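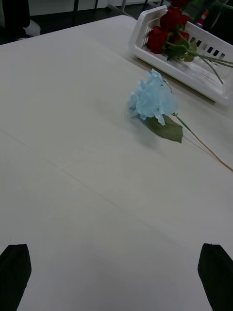
Abb. 3: Weiße Tischplatte mit diagonal verlaufender Linie, Blick zur hinteren Kante.

4.2 Die Rubrik »Sonstiges« und ihre Bewohner

Wer Inventare liest, lernt zunächst etwas über die Geduld der Leute, die sie angelegt haben. Das Verzeichnis der Mehrzweckräume in Stetport umfasst 1.338 Einträge, verteilt auf 13 Rubriken, und beginnt mit einer Sorgfalt, die man nur bewundern kann: Stühle werden nach Stapelbarkeit, Bezug und Fußform unterschieden, Tische nach Länge, Klappmechanik und Zustand der Kanten. Ab der siebten Rubrik werden die Angaben kürzer. In der letzten, »Sonstiges«, genügt mitunter ein einziges Wort, etwa »Ding« oder, in einem Fall, »dito«, ohne dass sich im Eintrag davor etwas fände, worauf sich dies sinnvoll beziehen ließe.

Die ältere Literatur hat solche Restkategorien als Ermüdungserscheinung behandelt. Tabrizi schlägt dagegen vor, sie als eigenständige Leistung der Verwaltung zu lesen: »Sonstiges« sei der Ort, an dem eine Ordnung ihre Niederlage einräumt und sie im selben Zug mit einer Nummer versieht. Wir schließen uns dem im Grundsatz an, halten das Wort Niederlage aber für zu dramatisch. Das Stetporter Material zeigt eher eine freundliche Gleichgültigkeit. Gegenstände wandern in die Restkategorie, weil der zuständige Vordruck keine passende Zeile bietet und es bereits kurz vor 16 Uhr ist.

Besonders deutlich wird dies am Tischschmuck. In Rusumden, dessen Verzeichnis wir zum Vergleich heranziehen, gelten Vasen als Geschirr, Kerzenhalter als Beleuchtung und Tischläufer als Vorhänge, letzteres vermutlich aufgrund des Materials. Blumen aus Stoff stellen das System vor eine echte Schwierigkeit. Für Pflanzen existiert eine Rubrik, sie sieht jedoch verpflichtend eine Angabe zum Gießintervall vor.
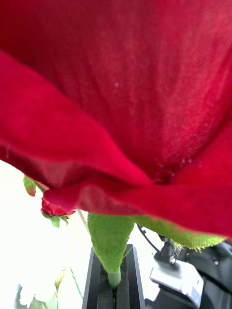 Die Sachbearbeitung in Rusumden löste das Problem zunächst mit der Eintragung »entfällt«, was die Software Trerkar als fehlende Angabe wertete und mit einer Erinnerung quittierte. Die Erinnerung erschien wöchentlich. Nach einem im Material nicht näher dokumentierten Zeitraum steht an derselben Stelle »nach Bedarf«, und die Erinnerungen hören auf. Wir sehen darin einen Beleg für unsere These, dass Inventarsysteme weniger die Gegenstände abbilden als die Eingaben, mit denen sie sich zufriedengeben.

Der Wechsel zum Nachfolgesystem Matsuda, in beiden Gemeinden jeweils im August vollzogen, hat die Lage nicht vereinfacht. Matsuda kennt keine Rubrik »Sonstiges«. Stattdessen verlangt es für jeden Gegenstand eine Funktion, auszuwählen aus einer Liste, die offenkundig mit Blick auf Bauhöfe entstanden ist. Tischschmuck erscheint seither unter »Absperrung/Markierung«. Das ist, wie Tabrizi in einer Fußnote anmerkt, soziologisch gar nicht so falsch: Wo etwas Dekoratives steht, stellt man seine Tasche seltener ab.

Eine zweite Folge betrifft die Behältnisse. Unter Trerkar konnte ein Korb samt Inhalt als ein Posten geführt werden, unter Matsuda wird beides getrennt erfasst und durch einen Verweis verbunden. Dieser Verweis ist einseitig. Der Korb weiß, was in ihm liegt; der Inhalt weiß von keinem Korb. Wird ein Behältnis ausgesondert, bleibt sein Inhalt ohne Standort im Bestand und taucht bei der nächsten Prüfung als Fehlmenge auf, auch wenn er unverändert im Raum steht.
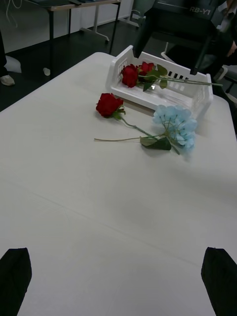 Abb. 4: Behältnis und Inhalt: zwei rote Rosen in einem weißen Kunststoffkorb mit geschlitzten Seiten.

Für die Auswertung haben wir Behältnis und Inhalt deshalb durchgängig als zwei Posten gezählt, mit Ausnahme der Besteckkästen, bei denen uns der Mut verließ. Einträge vom Typ »dito« wurden dem jeweils vorangehenden Posten zugeschlagen. Die Rubrik »Absperrung/Markierung« haben wir von Hand durchgesehen und bereinigt; übrig blieben 2 Einträge, die tatsächlich etwas absperren. Zu den Tischläufern vgl. Abschnitt 4.3.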